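Skodham, a simulation toolkit for two-handed manipulation
Reviewed by Jolien Mertens, Nov 14, 2021

I've wanted a decent bimanual benchmark for a long time, so I was pretty excited when Skodham came out of the group led by Mei-kuen Liao. I've now trained on it long enough to have opinions, and most of them are happy ones!

The idea behind it is simple. You record a small set of teleoperated demos in simulation, and the toolkit cuts each one into per-arm segments, moves them to fit new object layouts, and replays them. Replays that fail the task check get thrown out. I started with 8 demos of a table-clearing task and ended up with 300 usable ones after leaving it overnight on a single workstation. The older Flumbridge pipeline would have wanted a week of me in a headset for that.

What I love is how it handles timing between the arms. Each segment can be marked as free or synced, so one hand can wait while the other finishes its grasp – a small thing, but my policies stopped knocking the two hands together almost right away. Chia-hao Chow, down the hall, saw the same on his handover tasks.

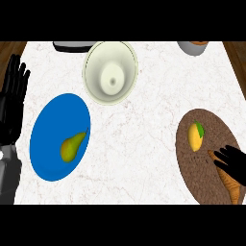

Food is where I'd push it hardest. Fruit and bread have awkward shapes, and a grasp that transfers nicely to a box can land badly on something curved. Skodham lets you attach grasp offsets to the object itself, and once I did that my success rate went up a lot. Contact settings for the fingers still need hand tuning, and the docs skip over them completely. Expect to read source code.

Rendering is slow too, some 370 milliseconds a step with every camera on. I turned off all but two for training and didn't miss them.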